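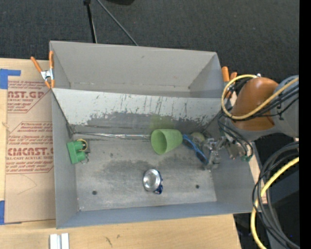 12/8/25. Evaluation diary, Siltdale workshop. Entry by Vija Jõgi.

The trial of the Nustus bin-picking kit entered its second week this morning. Kevin Madigan and I were present from the start; Aidan Buckley joined us after lunch.

The morning was given to mixed items in the gray box. The cup, the sunglasses and the crushed can remain in the set, as agreed with the supplier in June. Mr. Madigan asked that the sunglasses be placed close to the cup, as crowded items are what our Evivdale site will send us. We completed 28 attempts before noon. The arm dropped the item on four of them, and three of those were the sunglasses. The can gave no trouble.

I remain concerned about the cabling. The kit is quoted with a cable guide, but the guide has not been delivered, and the loops hang lower beside the box than I would accept on a working line. I wrote to Pantelis Ververidis at Nustus and requested a delivery date. No reply by close of day.

Mr. Buckley reviewed the service agreement. The quoted response time is 14 hours - longer than the one offered by Mac Suibhne, whose kit we returned. He will raise this on the next call.

The clamps on the rim were checked and left in place. Tomorrow we repeat the set with the can moved closer to the wall.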